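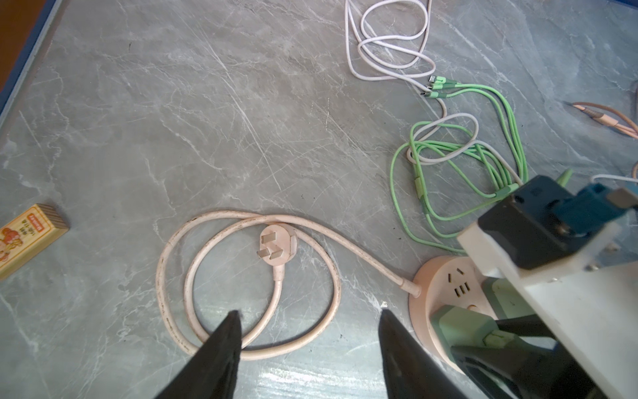 Gripper keeps faulting with "overcurrent" when closing on a plug
Posted by Padmavathi Poojary, Nov 13, 2020

We have a Viklund arm with a two-finger gripper on a cable sorting task. The job is to pick up a power cord by its plug head and put it in a bin. Boxes and adapters are fine. On three-pin plugs it closes, the current climbs, and the controller drops out with an overcurrent fault. The fingers then go limp and whatever they were holding falls.

It happened 11 times yesterday. The current limit is set to 2000 mA, which was the default. I have re-homed the gripper and swapped the controller cable. Is the motor going bad, or is this a setting? I would like to know before I order a new one.

Gunnel Eklund
Probably not the motor. If it were, you would see the fault on boxes too. What I think is happening is that the fingers land on the prongs or on the stiff neck of the plug, and the position target is still "fully closed." The motor stalls against something that won't give, and the controller trips.

Open the Jastine config page and look for the stall timeout. Ours was 2 seconds, far too long. Set the grip to stop on force, and lower the current limit by 30 percent to start with. Then test on one cord with nothing else near it. If the cord is tangled with others, the arm pulls against the whole pile and you won't know which problem you are looking at.

Also – the dropping part is a separate issue and I would fix it first. The default fault action is "release." Change it to "hold" if your model has a brake. And please unplug any power strip that is on the table while you test. Gripper fingertips and a live outlet are a bad mix.

danduta_mike
had same thing, new motor fixed it

Padmavathi Poojary
Thanks Gunnel. The stall timeout was 2 seconds here as well. With force stop on I ran the plugs again this afternoon and had one fault, on a cord that was caught under another one. My gripper has no brake, so "hold" is grayed out. I have written to Costelora, who sold us the arm, to ask if one can be added. Not ordering the motor for now.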